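Gresport 300 - Protecteur imprégnant pour marbre et pierres calcaires

Accueil > Entretien des sols > Pierre naturelle > Protecteurs

Réf. 1655
Fabricant : Frerichs
Conditionnements : bidon 1 L, bidon 5 L, fût 25 L
Fiche mise à jour : décembre 2013

Présentation

Gresport 300 est un imprégnant oléofuge et hydrofuge en phase solvant, destiné à la protection des marbres, travertins, pierres calcaires et terrazzos à liant ciment. Il pénètre dans la porosité du support sans former de film. L'aspect de surface est conservé, qu'il s'agisse d'une finition polie, adoucie ou vieillie. Le produit limite la pénétration de l'eau, des huiles alimentaires, du café et du vin. Il laisse la pierre perméable à la vapeur d'eau.

La protection est de type antitache. Elle n'a aucun effet sur l'attaque chimique des carbonates : vinaigre, jus de citron, détartrants et certains gels sanitaires laissent une marque mate sur un marbre poli, traité ou non. Cette marque relève du repolissage et n'entre pas dans le champ du présent produit.

Domaine d'emploi

Sols et murs intérieurs, plans de toilette, tablettes, marches et contremarches. En extérieur, l'emploi est limité aux surfaces verticales et aux seuils abrités. Ne convient pas aux ardoises, aux grès cérames pleine masse ni aux pierres reconstituées à liant résine. Pour ces supports, voir Clirura base aqueuse.

Caractéristiques techniques

Nature : oligomères siloxaniques et résine fluorée en solution
Aspect : liquide limpide, incolore
Phase : solvant désaromatisé
Température d'application : 10 à 25 °C, support compris
Temps de pénétration : 10 à 15 minutes
Délai entre couches : 30 minutes à 1 heure
Trafic piéton léger : 12 heures
Efficacité complète : 7 jours
Nettoyage du matériel : white-spirit, aussitôt après emploi
Stockage : 24 mois en emballage d'origine fermé, à l'abri du gel et de la chaleur

Consommation

La consommation dépend de la porosité et de la finition. Les valeurs ci-dessous s'entendent pour deux couches.

Marbre poli : 25 à 35 m² par litre
Marbre adouci : 15 à 25 m² par litre
Travertin rebouché : 12 à 18 m² par litre
Calcaire tendre : 5 à 10 m² par litre

Un essai préalable sur une dalle de chute ou dans un angle peu visible est obligatoire. Il permet de vérifier la teinte après séchage et d'ajuster la quantité. Certains calcaires jaunes foncent légèrement - l'effet est irréversible.

Préparation du support

Le sol doit être propre, sec et dépoussiéré. Sur pose neuve au mortier, attendre la fin du séchage, soit 4 à 6 semaines selon l'épaisseur de la chape. L'humidité résiduelle mesurée à la bombe au carbure doit rester inférieure à 3 %. Sur pose collée, respecter le délai indiqué par le fabricant de la colle.

Le voile de ciment se retire mécaniquement ou avec un nettoyant neutre. Les décapants acides sont proscrits sur marbre. Les anciennes cires et métallisants sont éliminés au décapant alcalin Aretow D, dilué à 10 %, monobrosse à vitesse lente, disque rouge. Rincer deux fois à l'eau claire, aspirer, laisser sécher 48 heures au minimum.

Les polis d'origine usine se situent en général au grain 800 ou au-delà. Pour une surface reprise sur chantier en finition adoucie, s'arrêter au grain 300 et aspirer soigneusement avant imprégnation : la boue de ponçage qui subsiste dans les pores réduit la pénétration.

Application

1. Masquer les menuiseries, plinthes peintes et joints silicone.
2. Verser le produit dans un bac. Ne pas diluer.
3. Appliquer au spalter, à la brosse large ou au mouilleur de vitre, en bandes régulières, sans flaque.
4. Laisser pénétrer. Le support doit rester mouillé en surface pendant toute la durée indiquée.
5. Essuyer l'excédent au chiffon coton non pelucheux avant séchage.
6. Appliquer la seconde couche dans les mêmes conditions. Essuyer à nouveau.
7. Lustrer à sec, disque blanc, sur les finitions polies.

Un excédent laissé en place forme des traces collantes ou irisées. Elles se reprennent au chiffon imbibé de produit neuf, puis essuyage immédiat. Au-delà de 24 heures, un décapage est nécessaire. Ne pas appliquer sur un plancher chauffant en fonctionnement - couper le chauffage la veille et le remettre en service progressivement après 48 heures.
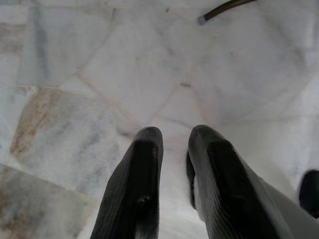 Faut-il renouveler le traitement sur un sol déjà protégé ?

Le renouvellement dépend du trafic et du mode de lavage. En habitation, l'intervalle courant est de 5 à 8 ans. En hall d'immeuble ou en commerce, prévoir un contrôle annuel : déposer quelques gouttes d'eau sur la pierre et les laisser 10 minutes. Si la pierre fonce sous la goutte, appliquer une couche unique après nettoyage.

Entretien courant

Dépoussiérage à sec, puis lavage à l'eau additionnée d'un détergent neutre (pH 7 à 8). Savon noir et savon de Marseille sont à éviter sur marbre poli, où ils laissent un film terne. La vapeur et l'eau de Javel sont déconseillées. Un tapis d'entrée réduit nettement l'abrasion par le sable.

Sécurité

Nocif en cas d'ingestion. Vapeurs plus lourdes que l'air. Ventiler pendant l'application et les 12 heures suivantes, éteindre veilleuses et appareils à flamme. Gants nitrile, lunettes et masque à cartouche de type A. Les chiffons usagés sont mis à sécher à plat, à l'extérieur, avant élimination. La fiche de données de sécurité est fournie sur demande.

Produits associés

Aretow D - décapant alcalin pour cires et métallisants
Clirura - imprégnant en phase aqueuse, supports peu poreux
Frerichs N - détergent neutre concentré

Livraison

Bidons 1 L et 5 L : expédition sous 48 heures. Fût 25 L : sur commande, livraison sur palette, déchargement à la charge du client. Fermeture annuelle du dépôt la deuxième et la troisième semaine d'août.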